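Ticket 3373: Both arms behave until given a brick
Project: Luria (Neltitberg student robotics club)
Status: open, again
Opened: March 15, 2023

Symptom: the right arm stops short of its brick and the script reports a successful grasp. Such confidence is rare in a first-year project.

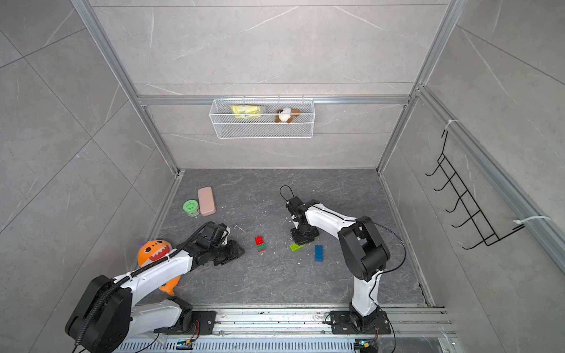 Right gripper over the green brick, left one parked low.

Checked so far: power, cables, mounting bolts, our attitude. Reloaded the Eltis config and set the grip limit to 80. Log line 1410 still says "done".

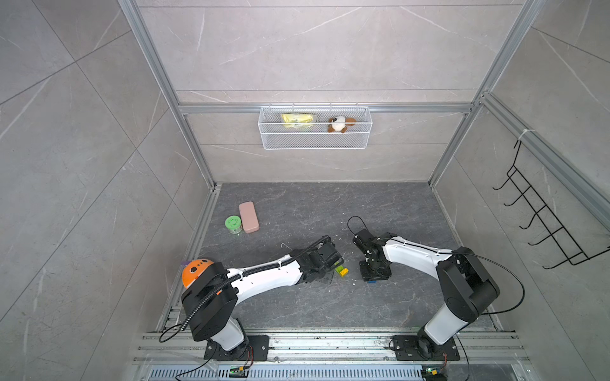

Could it be the offsets left over from October?
They were wiped with the old config, so both arms now start from fresh values, and the fault is the same.

Next suspect is the wrist view. The detector draws one box round bricks that are joined, then aims for the middle of the box, red or green, it isn't fussy.

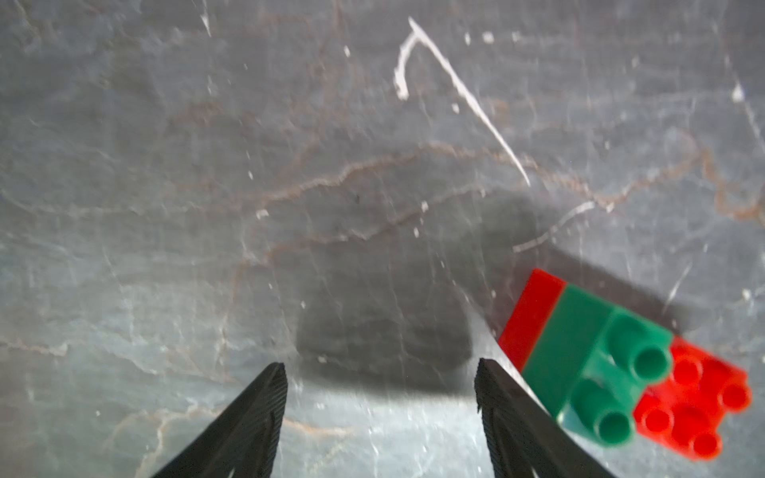
Update 1
Split the colour masks as the Deligiannis handout suggests. Red and green now get a box each. Lime and yellow, side by side, remain happily married.

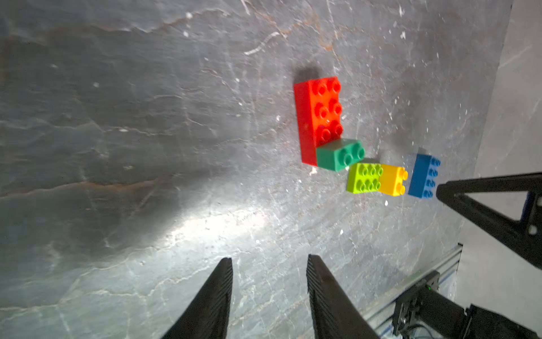 Update 2
Raised the yellow threshold and restarted. New error at line 2488, which at least admits something is wrong. Leaving the ticket open.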